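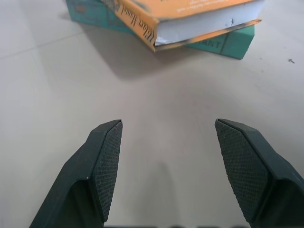
A gripper is the part of a robot that holds things. It does the job of a hand, but most grippers are much simpler than a hand. Many have only two fingers, and each finger is one stiff piece with no knuckles.

The robot arm called Resow was built in a shared workshop by Viktória Katona and Troels Bach. Its gripper has one motor. The motor turns a small gear, and the gear moves both fingers at the same time. When the gear turns one way, the fingers close. When it turns the other way, they open. The fingers can open 87 millimeters, so anything wider has to be picked up by a narrower side.

Closing on an object is only part of the work. The object must also stay where it is while the arm lifts. The force that stops it from sliding is called friction. Smooth plastic against a smooth book cover gives little friction. For this reason builders often put pads with a pattern of small raised shapes on the inside of each finger.

Squeezing harder also adds friction, but it can bend a paperback or crush a paper cup. Resow's computer measures the electric current going into the motor. When the fingers press on something, the motor has to work harder and the current goes up. The program has 10 squeeze settings. Setting two is used for paper cups and setting six for books.

A book lying flat is a hard object for a gripper. Its cover is too wide to fit between the fingers, and there is no space underneath. The arm can tilt and grip the book by its thickness, with one finger above and one below, if the edge sticks out past the table or past another book.

You can test this without a robot. Lay a paperback flat on a table. Use only your thumb and one finger, and keep them straight. Try to lift the book by its edge. Then slide it until the edge hangs over the side of the table and try again.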